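Sillard Town Talk > Local Government > Deputy mayor resigned, what now?

porchlight_dan
5 Apr 2022
So Hjørdis Sandberg is out as deputy mayor, and the clerk's office still won't say who signs off on the Eklund road contract now. I called twice. The first person told me it goes to the mayor, the second told me it goes to a full council vote. Does anyone here know?

mapleandmain
It's a council vote if it's over $2,000, has been for years. Below that the department head can just sign. I used to do payroll over there and we fought about that number constantly.

rk_eastside
Dan, I think you're reading too much into this. She resigned, people resign. My neighbor works in permits and says she'd been wanting out since December.

porchlight_dan
Then why did the auditors show up the same week and carry off the Nevetti invoices? I'm not saying she did anything. I'd just like somebody to tell us what they're looking for!

tessb
I was at the meeting and Bok-nam Ahn asked exactly that. The city attorney said he has 72 hours to respond in writing and then they moved on to parking. Parking! For an hour!

rk_eastside
Parking is a real issue on my street, Tess.

tessb
I know, I know, sorry. I'd still like to hear about the missing money first.

mapleandmain
Careful, no one has said money is missing. An audit isn't an accusation. We had one when I was there and all they found was a copier lease billed to the wrong department.

tessb
Fair. "Unexplained" money then. Anyway I'm helping get the Edance hall set up for the residents' forum, come and ask your own questions. We can seat 100.

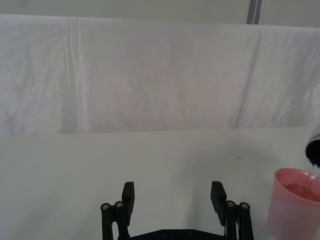

white cloth up, a few wrinkles in it

gus_w
I'll be there, but I'm with rk on this one. Let the auditors finish before we hold a public trial.

porchlight_dan
It's a forum, Gus, not a trial. Is Ahn coming?

tessb
He said yes to me, but I haven't got it in writing. Mayor's office hasn't answered either of my 2 emails.

mapleandmain
Try the front desk in person, they're nicer before lunch.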